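件名: Re: [skendix-ml] Grultentの公開日、行った方いますか
宛先: skendix-ml

榎並です。行ってきましたよ〜!

> Grultentの6月の公開日、申し込んでいたのに仕事で行けなくなってしまいました。
> どなたか行かれた方、様子を教えてもらえませんか。
> 特に知りたいのは次のあたりです。
> ・Turaのハンドは本当に指でボタンを押していたのか
> ・Gasserのほうは去年と同じグリッパだったのか
> ・操縦体験はやらせてもらえるのか
> 来年こそは行きたいので、会場の行き方とか混み具合も助かります。

去年は「展示はいいけど説明がパネルばっかり」とこのMLでもさんざん言われていましたが、今年はだいぶ変わっていました。パネルは廊下に追いやられて、部屋の中はほぼ全部デモ。しかも見学者を少人数の組に分けてくれたので、ちゃんと手元まで見えます。私は午後2時の回で、同じ組は7人でした。学生さんらしき人が多くて、あとはお子さん連れと、やたら詳しいおじさま(たぶん同業)です。

題材は電子レンジでした。去年の積み木からすると急に生活感が出ましたよね。市販の、Mideaのクリーム色の卓上タイプで、ボタンの文字は中国語です。説明の方によると、日本のメーカーのも試したけれど、扉の開け方がレバー式だったり引き手式だったりで、まずは押しボタンで開くものに絞ったとのこと。なるほどなあと思いました。うちのレンジは引き手式で、しかも毎回本体ごと前にずれてくるので、あれをロボットにやらせるのはちょっとかわいそうです(笑)

で、ひとつめの質問のTuraですが、両腕の先に黒い多指ハンドがついたあれです。関節がひとつひとつ見えて、近くで見るとやっぱり格好いい。腕のほうは銀色の金具がむき出しで、ハンドだけ妙に手っぽいので、お子さんが「手だ、手だ」と大喜びでした。
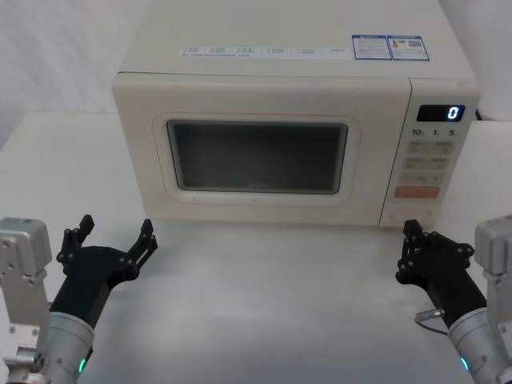
課題の流れは、右手の指でボタンを押して加熱を始める、止める、扉を開ける、閉める、という順番でした。押すのは本当に指でやっていました。人差し指にあたる指を少し伸ばして、ほかの指は軽く曲げたまま、そーっと近づけていく感じです。見ている側が息を止めてしまうくらいゆっくり。一回だけ、隣のところに触ってしまってやり直しになったのですが、これがかえってよかったです。担当の方が「今のは指先の高さの見積もりがずれたやつですね」とその場で話してくれて、きれいに決まった回よりずっと勉強になりました。

Turaで面白かったのは、左手の使いかたです。私はてっきり右手だけの仕事だと思っていたんですが、左手はレンジの横を軽く支える役をすることがあるそうです。扉を閉めるときに本体が滑ると、次のボタンの位置がぜんぶずれてしまうので。うちのレンジの話と同じじゃないですか! 思わず「うちのもずれます」と言ってしまい、同じ組の人に笑われました。

学習用の操縦データは、この課題だけで200回ぶん録ったそうです。ただ、そのまま全部使うわけではなくて、途中で手が迷っているものや、ボタンを押しそこねたものは別に分けておくとのこと。捨てるのではなく、失敗からの立て直しを覚えさせるほうに回すんだそうです。最後まで残った「きれいな」ぶんがいくつかも聞いたら、68だと即答でした。少ない! と思ったのですが、担当の方はむしろ満足そうで、去年よりずいぶんましになったと言っていました。このあたり、詳しい方がいたら感覚を教えてください。私は録る側をやったことがないので、厳しいのか普通なのかさっぱりです。

さて、ふたつめのGasserです。仕切りの向こう側かと思ったら同じ台を使っていて、Turaの回が終わると入れ替えになります。入れ替えの間は見学者は廊下に出され、そこで例のパネルを読むことになります。うまくできてますね。

グリッパは去年と同じ系統の、黒い2本指の平行グリッパでした。担当の方いわく、指先のパッドは作りなおしたとのこと。去年のは角が丸くて、小さいボタンを押すと滑ったらしいです。言われてみれば今年のは平たくて四角い感じでした。

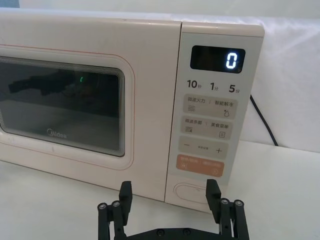 Gasserのグリッパと電子レンジ(Midea製)。表示は「0」

Gasserの見どころは扉を開けるところです。操作パネルの下のほうに横長の楕円のボタンがあって、そこを押すと扉が開くのですが、2本指のグリッパだと指を開いたまま片方で押すか、閉じてまとめて押すかで迷うらしいんですね。操縦する人によってやりかたが違って、混ぜて学習させたら真ん中あたりでふらふらするようになったそうです。これには同じ組のおじさまが深くうなずいていました(やっぱり同業だと思う)。今は「閉じて押す」にそろえて録りなおしている途中で、当日見せてもらったのもそちらでした。

あと、時間のボタンの話も書いておきます。表示のすぐ下に10秒、1分、5分と並んでいて、数字がわりと大きいので、カメラで読むには助かる配置なんだそうです。反対に、オレンジっぽいスタートのところは字が白くて薄く、読むのはあきらめて色と位置で探しているとか。人間の私も、ちょっと離れると読めませんでした。家電のデザインをする人はこういう悩みがあるなんて思っていないでしょうね。

それから、扉の窓のガラスがくせものだそうです。黒っぽくて映りこみがあるので、ロボット自身の腕が映って、それを中に入っているものと間違えることがあったとのこと。背景が白い布なのも、余計なものを映さないようにという工夫だと聞きました。去年の積み木の台はうしろが普通のオフィスで、見学者が通るたびに認識が乱れていましたよね。あれを覚えている方は、今年の静けさにきっと驚くと思います。

みっつめ、操縦体験ですが、あります! ただし抽選です。受付のときに紙に丸をつけておくと、組ごとに当たりが出るしくみでした。私は……外れました。悔しい。当たったのはお子さんで、Gasserの腕を動かして、ボタンの手前まで持っていくところまでやらせてもらっていました。これが妙に上手で、担当の方に「うちで録っていきませんか」と言われてました。大人がやると慎重になりすぎて、途中で止まってしまうことが多いんだそうです。耳が痛いです。

見ていて気づいたのは、腕の動かしかたよりも、どこを見ているかのほうが大事そうだということ。お子さんは手元のモニターをほとんど見ないで、直接レンジのほうを見ていました。担当の方は「本番の収録では、ロボットのカメラの映像だけ見てやってもらうこともある」と言っていたので、それだとまた別の難しさがありそうです。来年、当たった方はぜひ両方試して報告してください。

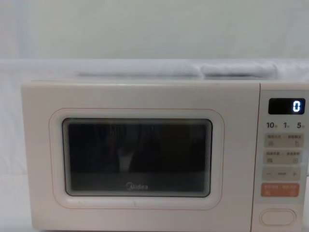
榎並 志津子

質疑の時間のことも少し。部屋の隅の椅子に座って、なんでも聞いていいですよという形式でした。いちばん盛りあがったのは「で、いつうちの台所に来るの」という質問です。担当の方は笑いながら、機種が変わればボタンの場所も扉の開けかたも変わるし、同じ機種でも置き場所で変わるので、と言葉を濁していました。今やっているのは、同じレンジを台の上で少しずつ動かしたり向きを変えたりして、それでも同じことができるかを見る段階だそうです。次は別の機種に替えてみたいけれど、候補を選ぶだけで所内の意見が割れているとか。私はターンテーブルのないやつを推しておきました。掃除が楽なので。

もうひとつ、私が聞いたのは「中にお皿を入れるところはやらないんですか」ということ。公開日では扱わないけれど練習は始めているそうで、お皿そのものより、奥まで入れたあとに手を抜くところで枠に当たるのが困る、という答えでした。多指ハンドのほうが有利かと思いきや、幅があるぶん当たりやすいんだそうです。ここはGasserのほうが楽だというのは意外でした。

会場の行き方は、駅からバスもありますが本数が少ないので、帰りの時間を先に見ておいたほうがいいです。私は一本逃して、バス停でパンフレットを隅から隅まで読みました。歩けなくもないけれど坂です。入口がわかりにくくて、正面の門ではなく、駐輪場の脇を入ったところが受付でした。案内の紙は貼ってありましたが、小さい!

混み具合は、午前のほうがすいていたと受付の方が言っていました。ただ、午前はTuraだけでGasserは出ないらしいので、両方見たいなら午後です。上着は持っていったほうがいいです。デモの部屋は冷房がしっかり効いていて、半袖で行った私は後半ずっと腕をさすっていました。飲み物は部屋に持ちこめないので、廊下の棚に置いておきます。

写真はもう少しあるので、見たい方は個別に連絡をください。あと、抽選の紙の丸のつけかたですが、TuraとGasserの両方に丸をつけてもよかったみたいです。私は遠慮して片方だけにしてしまいました。来年行く方は両方どうぞ。

それから次のSkendixの集まりで、操縦データの選りわけの話をもう少しみんなでしたいのですが、どうでしょう。録る側の経験がある方、短くていいのでしゃべってもらえるとうれしいです。お返事はこのスレッドにお願いします。

榎並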